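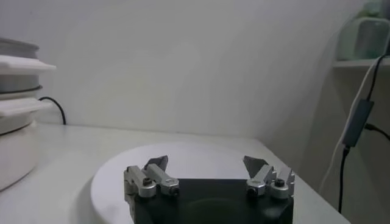
## Weiße Teller zum Servieren vorwärmen

Bei mir kam das Essen jahrelang lauwarm auf den Tisch, und ich habe immer am Herd rumgeschraubt statt an den Tellern. Meine Nachbarin Consuelo Magaña hat mich dann irgendwann gefragt, warum ich heiße Pasta auf kaltes Porzellan kippe. Tja. Seitdem wärme ich vor, und zwar so:

### Im Backofen

1. Erst mal den Teller umdrehen und nachsehen, ob unten etwas von »ofenfest« steht. Meine großen runden von Festau können das, die alten mit Goldrand von Oma bleiben im Schrank!
2. Ofen auf 70 Grad, Ober-/Unterhitze. Umluft geht auch, dann nehme ich 60.
3. Teller in den noch kalten Ofen stellen, höchstens vier übereinander. Nie direkt auf den Ofenboden.
4. Nach einer Viertelstunde rausholen — mit Handschuhen, bitte, man sieht den Dingern die Hitze nicht an.

### Mit heißem Wasser

Wenn der Ofen schon mit dem Braten belegt ist, lege ich die Teller ins Spülbecken und lasse heißes Wasser aus dem Hahn drüberlaufen. Drei Minuten liegen lassen, gut abtrocknen, sofort anrichten. Hält nicht so lange warm wie die Ofenvariante, aber für eine Suppe vorweg reicht es mir völlig.

### In der Mikrowelle

Mache ich nur mit einzelnen Tellern und nur, wenn sie mikrowellengeeignet sind (Metallrand geht gar nicht). Zwei Esslöffel Wasser drauf, eine Minute bei 600 Watt, Wasser abgießen, trocken wischen. Bleibt der Teller in der Mitte kalt, hänge ich noch mal 20 Sekunden dran.

### Und beim Anrichten?

Soße zuletzt, sonst bekommt sie am Rand eine Haut. Den Rand wische ich mit einem feuchten Küchentuch ab, auf Weiß sieht man ja jeden Spritzer. Salat und alles mit Mayo kommt natürlich auf kalte Teller — die stelle ich im Sommer sogar zehn Minuten in den Kühlschrank.

Für Brötchen und Käse spare ich mir den ganzen Zirkus.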